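4. Maintenance and Daily Set-up of the Two-arm Cell

4.1 Layout and fixed parts

The cell at the Laldale laboratory consists of two white robot arms mounted on metal plates along one long side of a brown work table. Each arm carries a black gripper, and the two are arranged so that they can reach the middle of the table from opposite sides. Power and signal cables are led down from overhead in wide loops, leaving the working area clear. Figure 3 shows the cell with the items used in the container task: a white food container with a clip on either side, a pale pink plate and a light blue plate.

The position of the arm bases was fixed when the cell was built and has not been changed. All later adjustments were made either at the grippers or in the control software. This was a deliberate choice. In an earlier cell at the same site, small movements of one base went unnoticed for several weeks, and a large part of the recorded work had to be set aside.

4.2 Start-up check

The operator carries out the same check before every session. Both arms are switched on and the light rings at the bases are inspected; work does not begin until both show green. Each gripper is then opened and closed 2 times at low speed with no load. The operator listens for rubbing in the finger linkage and looks for any difference in travel between the two fingers. If a difference is found, the linkage is cleaned with a dry brush and the check is repeated.

Cables are examined next. The length of cable between the overhead support and the wrist must be sufficient for the arm to reach the far corner of its area without pulling, but must not touch the table when the arm is drawn back. During the first months of use this was the most common cause of lost time. A cable guide supplied by Harnari was fitted in September and removed again after a short trial, as it limited the turn of the wrist. The present arrangement uses plain ties, which are replaced whenever they show wear.

4.3 Finger pads and regular service

Finger pads are treated as consumable parts. A pad is changed after 2000 grips or when its surface is visibly marked, whichever comes first. Lids and clips wear the pads more quickly than plates do, owing to the narrow edges which the fingers must press against. Over the period reported here, 143 service entries were made in the cell log, and roughly half of them concerned the pads or the screws that hold them.

The full service was last revised on 28/03/2018 by Diễm Doãn and Chih-ming Huang, following advice from Caston on the tightening of the flange screws. Under the revised procedure the gripper is removed from the flange, both faces are wiped clean, and the screws are tightened in a crossing order. The arm is then moved to a marked point on the table at each of three heights. Should the finger tips miss the point by more than the permitted distance, the tool settings are entered again and the test is run from the beginning.

4.4 Preparing the table

The table is wiped before the items are put out. The container is placed near the centre with its lid closed, and the plates are set to either side. No jig is used to hold any item in place, and small changes in position from one run to the next are accepted as part of the task. The operator then steps back from the table, confirms that both grippers are clear of the items, and releases the arms from the Hsueh control program. A run is stopped by hand if an item is pushed over the table edge or if a cable catches. Stopped runs are kept in the log and marked with the cause, and the start-up check is repeated in full before the next run. After 100 runs the items are washed, dried and inspected for cracks, particularly at the clips.

Figure 3. The two-arm cell with the container and plates on the table.

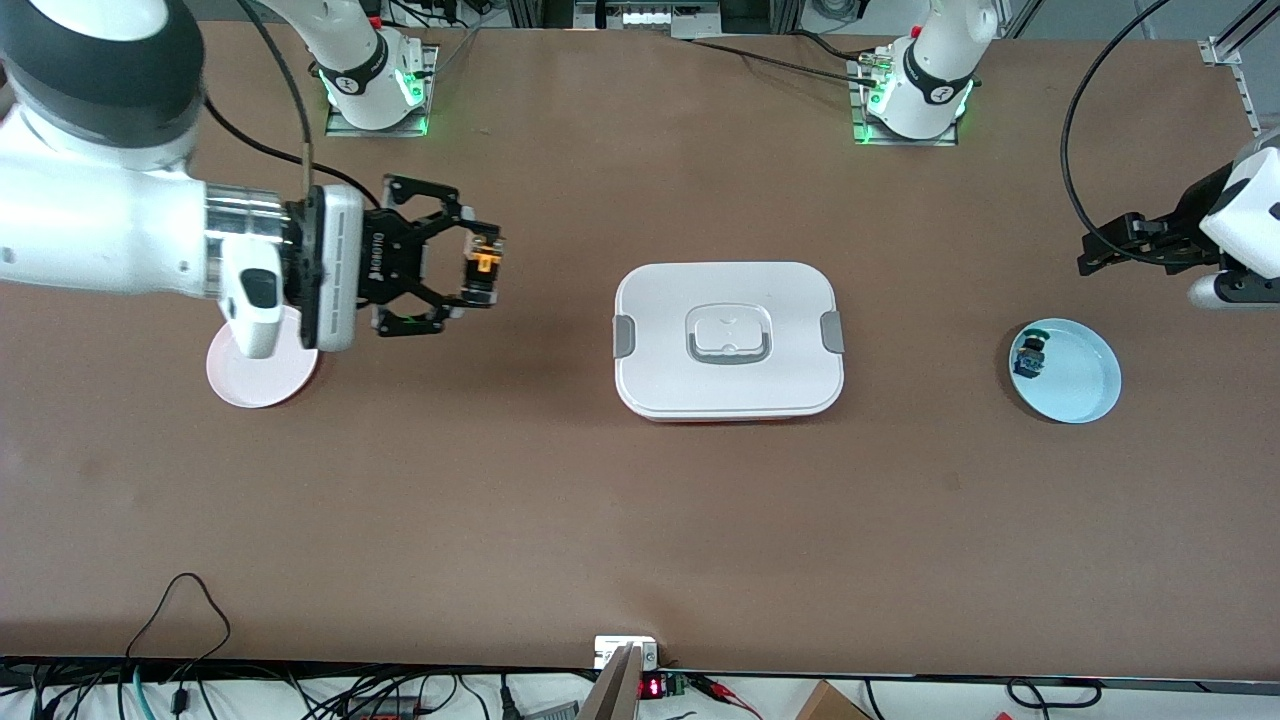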